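We use cookies to remember your settings. By carrying on you accept this. OK

Gripper drops plates after an hour or so, fine when cold
Posted by Hazel Obi, 24 Jan 2019

Hi all, quick one as I've got to give the cell back tomorrow. We run a white table-top setup with the robot working from one side, pretend kitchen stuff, plates, mugs, bowls. Job is pick up, put in the rack, reset, go again. Arm has been fine since November. Gripper not so much.

First 29 cycles or so of the morning, no bother at all. After that the round plates start to slide. Not a drop straight away, they creep down in the fingers and then go on the turn. Mugs are OK (handle helps I think). Soft toys and fruit always OK.

What I've done already:
– wiped the fingertips with a dry cloth
– re-homed the gripper, twice
– swapped the finger pads for the spare Dolo ones, same thing
– put the closing force up from 19 to the next step, helped for a bit then back to sliding

Fault log shows code 569 now and then but not every time it slips. Manual just says "check load". Load is a plate!! Controller is the Pavari one, whatever came with the arm, never updated as far as I know.
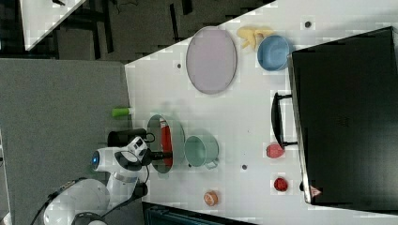 Should the finger pads be cleaned with the gripper powered up?
Power it down first and wait for the fingers to go slack, then clean both pads and the bit behind them.

Anyway. Is it pads, force, or something in the wrist? Don't want to strip it if I don't have to. Thanks in advance

Grímur Steinarsdóttir

Had the same on ours at Cukgate, took me ages. Couple of things.

Dry cloth isn't enough. The pads pick up a film off the plates, you can't see it but you can feel it if you rub a clean one and a used one side by side. Warm water, drop of washing up liquid, rinse, leave to dry properly. Not solvent – it makes the rubber go hard and shiny and then you're buying pads. Spares that have sat in a drawer have a film on them too, from the moulding, so wash those before fitting. That might be why your swap made no difference.

Then the screws. Each finger has two small ones at the root. When it warms up they let go a tiny bit and the fingers stop meeting square. Shut the gripper on a strip of paper and pull. Should drag the same at the tip and at the root. If the tip is loose, the finger is splaying and no amount of force will fix it. Do this test warm, straight after a run, cold tells you nothing.

Order I'd go in:
– save your settings off the controller
– wash pads
– paper test, warm
– nip up the screws, bit of thread lock, leave overnight
– force back to 19 and see

Don't leave the force turned up. It heats the motor, and a hot motor on these backs itself off, so you get less grip later on and not more. I'd bet thats your 569. We ran 129 cycles on plates after doing the screws and didnt lose one.

Also look at where you grab. Near the rim on a round plate, it wants to swing. Get the fingers further in if your path allows, even a little helps.

Rugemalira

update the firmware. fixed mine

Hazel Obi

Thanks both. Washed the pads and did the paper test, tip was loose on one finger, pulled straight out. Screws done, waiting on the thread lock now. Force is back to 19. Have managed to get the cell for a few more days so no firmware until I know if this worked, don't want to change two things at once. Rugemalira which version did you go to?

Get new answers by email. Enter your address to join the newsletter. Unsubscribe at any time.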